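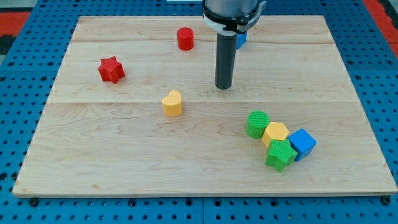
Maple work board on perforated table, with red, yellow, green and blue blocks. The seam nearer the front edge marks the join between two planks.

Zormont Maple Work Board
Item 509
Category: Tabletop Surfaces and Shape Sets
Supplied by: Draltora Educational and Laboratory Furnishings

Overview

The Zormont Maple Work Board is a flat rectangular surface for tabletop tasks with small solid shapes. It is intended for sorting, placement, alignment and hand-eye coordination work, and is suitable for classrooms, therapy rooms, teaching laboratories and test benches. The board is made of solid maple planks joined edge to edge, with a light natural color that allows red and blue pieces to be told apart at a glance.

The wood grain is left visible. Faint wavy patterns and straight seams between planks are normal features of the product and are not considered defects. Grain and tone differ from one board to the next, and Draltora does not match boards by appearance unless this is requested in writing at the time of order.

Surface and finish

The upper face is sanded flat and finished with a clear, low-sheen coating. Pieces can be slid across the seams in either direction. The coating is food-safe once cured and does not require oiling. Boards may be refinished by the customer; however, sanding the upper face ends the flatness warranty described below.

Use with perforated tables

The board may be placed directly on any level table. Many institutions place it on a perforated worktable such as the Irau series, which is available in blue and has a regular grid of round holes. The board rests on the table under its own weight. Where it must stay in one position over a long period, corner stops (Item 214) may be fitted to the table. Stops are sold in sets of four and do not require holes to be drilled in the board.

The table should be level before the board is set down. Users should check that no fastener beneath the board stands above the table surface, as a raised head will cause the board to rock and may mark the lower face.

Shape pieces

The board is sold without pieces. The Lashari Shape Set (Item 61) is the recommended companion and includes cylinders, six-pointed stars and cubes in red and blue. Pieces are solid and free-standing. Cylinders have flat ends and may be stood upright or laid on their side. Stars are intended to lie flat.

Replacement pieces may be ordered singly. Please state both shape and color on the order form, as incomplete requests cannot be processed.

Care and cleaning

Wipe the board with a soft cloth dampened with water and mild soap, then dry it at once. Do not soak the board or place it in a dishwasher. Do not use bleach, solvent or abrasive pads. Pencil marks can be removed with a white eraser. Adhesive tape may be used for short periods and should be peeled back slowly at a low angle.

Store the board flat, in a dry room, away from radiators and direct sunlight. Boards stored on edge may bow over time. A bowed board will often recover if it is laid flat, hollow side down, for several days.

Warranty

The board is covered against separation of the seams and against warping under normal indoor use. Claims must include the item number, the date of delivery and a clear photograph of the affected area. Damage caused by water, heat or dropped tools is excluded, as is ordinary wear of the coating.

Ordering

Schools, clinics and research departments may order by purchase order. Orders of 80 boards or more are made to schedule and are delivered on pallets; smaller orders ship from stock in individual cartons. Cartons should be opened and inspected on the day of receipt, and any damage in transit should be noted on the carrier's delivery slip.

Boards can be supplied with an engraved inventory number on the lower face. Engraved boards cannot be returned.

Questions on institutional orders should be addressed to Naveed Siddiqui, Product Support, Draltora.

Related items

Irau Perforated Worktable, blue
Lashari Shape Set, Item 61
Corner Stops, set of four, Item 214

Page last revised Sat 9 March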